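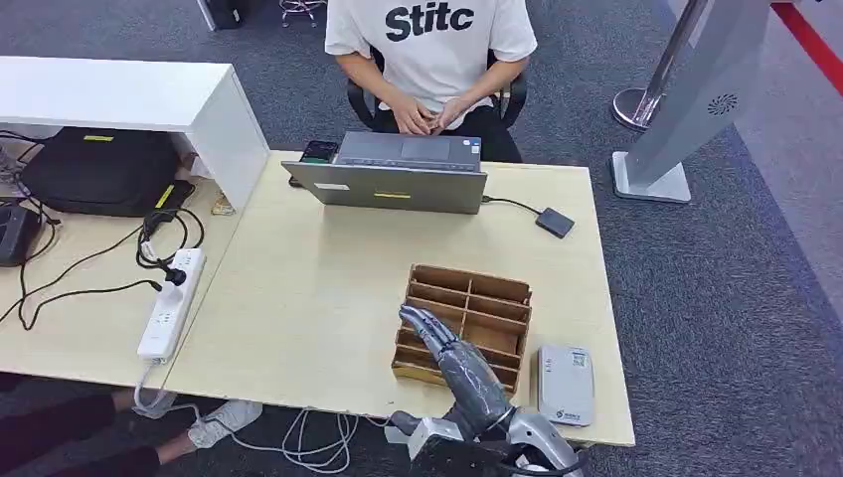 Most people keep meeting minutes the way they keep receipts, in a heap, with the best intentions. I've taken minutes for the Stundmont tenants' group for long enough to have opinions, and what follows is how I do it. You'll need a laptop, something to drink and a tolerance for the word "going forward", which is two words but never feels like it.

## Before the meeting

Get the agenda the night before and paste it into a blank document. Each item becomes a heading. Under each heading, type three labels and leave them empty:

- **Decided**
- **Who's doing it**
- **By when**

That's your template. Half of those gaps will still be blank at the end, and you'll have learned something about your organisation.

Add the names of everyone expected and delete the no-shows as you go. Check the spelling. I once left an "h" out of Wubit Wubshet's surname and received a correction in writing, with the original attached.

## During the meeting

Don't try to write down what people say. You can't type that fast, and they don't want it recorded anyway, whatever colour they turn when you paraphrase them. Write what changed. If ten minutes on bike storage ends with everyone agreeing to talk about bike storage in October, the minute reads: "Bike storage held over to October." Resist adjectives.

When a motion comes up, stop the room and read it back. Say "I have this as" and then whatever you have. You'll feel like a pest. Our motion to spend $762 on the Kemis Street noticeboard was read back twice, and the second version had a different street in it.

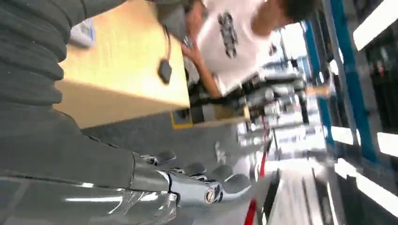 Hiwot Gidey wrote in after an earlier version of this page to say that reading back only works if the chair backs you up, and that at her co-op the chair would simply talk over it. Her fix was to type the motion into the shared document and ask the mover to initial it on the spot. She reckons it shortened their motions by half.

I've since pinched this. It works best on people who like the sound of a long clause, and we have a good supply.

For side arguments, I use a section at the bottom called **Parked**. Anything off the agenda goes there in one line. People calm down once they see their grievance has a home, and they rarely come back to visit it.

## After the meeting

Write it up the same day. Your shorthand has a shelf life of one sleep. I have a note from last winter that says "Mitiku, gutters, NOT the ladder", and Mitiku Gebru can't help me with it either. 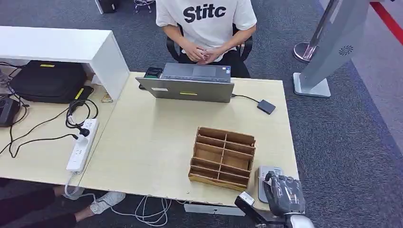

Keep the finished thing under 500 words. Ours once ran to 1,501, and the only comment I got back concerned the date. If it's running long, cut in this order:

1. Anything beginning "there was discussion"
2. Thanks, beyond the first
3. Reports that were already circulated
4. Your own views, however correct

Save it as a PDF with the year first in the file name, so the folder sorts itself. Send it within two days, with the jobs list pasted into the body of the email. Attachments are where jobs go to be forgotten.

Corrections come back to you, not to the whole list. Put that in bold. Kedir Tesfamariam will still reply all.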